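# Making up salt standards for checking a conductivity meter

These are the working notes for our creek monitoring group at Flindomby, tidied up so that new members can follow them at home or in the shed. They cover making a set of salt solutions, storing them, and using them to see whether your meter is still reading sensibly.
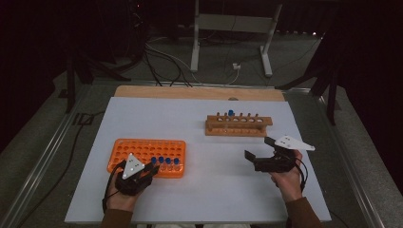
The solutions are for checking only. If your meter fails the check, calibrate it with a bought standard from a sealed sachet, then run the check again. Kitchen scales and table salt aren't good enough to calibrate from.

## What you need

- Scales that read to 0.01 g
- Plain cooking salt, no iodine and no anti-caking agent if you can get it
- Demineralised water, 2 litres
- A measuring cylinder, or a jug you have checked by weight
- Two clean 1 litre bottles with tight lids
- Screw-cap tubes and a rack to stand them in
- A thermometer
- Masking tape and a pencil

Demineralised water from the supermarket is fine. Rainwater is not, particularly off a roof near the coast. Test the water with your meter before you start. Ours usually reads under 5 µS/cm. If yours reads over 20, buy a different bottle.

## Rinsing

Rinse everything three times with demineralised water and let it drain upside down on paper towel. Don't use dishwashing liquid unless something is visibly dirty, and if you do, rinse it six times. Caps hold more residue than tubes, so do them separately in a bowl.

## The stock solution

1. Spread a couple of tablespoons of salt on a baking tray and dry it in the oven at 110 °C for an hour. Let it cool in a jar with the lid on.
2. Weigh out 10.00 g.
3. Put roughly half a litre of demineralised water in the first bottle, add the salt and swirl until it is gone.
4. Top up to 1 litre and turn the bottle over a dozen times with the lid on.
5. Label it "stock 10 g/L" with the month.

Stock keeps for a year in a cool cupboard. Throw it out if it goes cloudy.

## Diluting

The creek at the Nodholm ford normally sits somewhere between the low and middle solutions, so those are the two you'll use most. Measure the stock first, then make up to the final volume with demineralised water.

| Label | Stock | Final volume | Salt |
|---|---|---|---|
| Low | 5 mL | 500 mL | 0.1 g/L |
| Middle | 25 mL | 500 mL | 0.5 g/L |
| High | 60 mL | 500 mL | 1.2 g/L |

Make the low one first and work up. If you go the other way, a few drops of the high solution left in the cylinder will throw the low one out.

## First readings

Let the solutions come to 25 °C before you take the first readings. Most meters correct for temperature, but they don't all do it the same way, and the cheaper ones drift once you are more than a few degrees off.

Calibrate the meter from a fresh sachet, rinse the probe, and read each solution twice. Write the values in the book against the label. They become your reference for that batch. When Halima Makokha made the last lot, the high solution read 2398 µS/cm on both goes, which is about where 1.2 g/L ought to be. If your high one comes out near 800, you have probably measured the stock wrong. Tip it out and start again.

## Filling tubes

Fill each tube to within a finger's width of the top. Less air in the tube means less trouble with evaporation. Put the cap on firmly and stick the tape on the tube, not the cap, as caps get swapped.

Write in pencil. Marker comes off when the tube gets handled with wet hands.

Kai-wen Kwan tested some tubes that had been left in the ute over February and they had crept up noticeably. Keep them inside.

## The monthly check

1. Rinse the probe and shake it off.
2. Pour one tube of the middle solution into a small cup. Dip, swirl, tip that out, and pour a second tube.
3. Wait 90 seconds and read.
4. Do the same with the low solution.
5. Compare with the batch values in the book.

Within five per cent is a pass. Between five and ten, clean the probe with a soft brush and repeat. Over ten, calibrate from a sachet.

Never pour used solution back into a tube.

Record the result even when it passes. The form is sheet 101 in the green folder, and finished sheets go to the Birow office with the quarterly data.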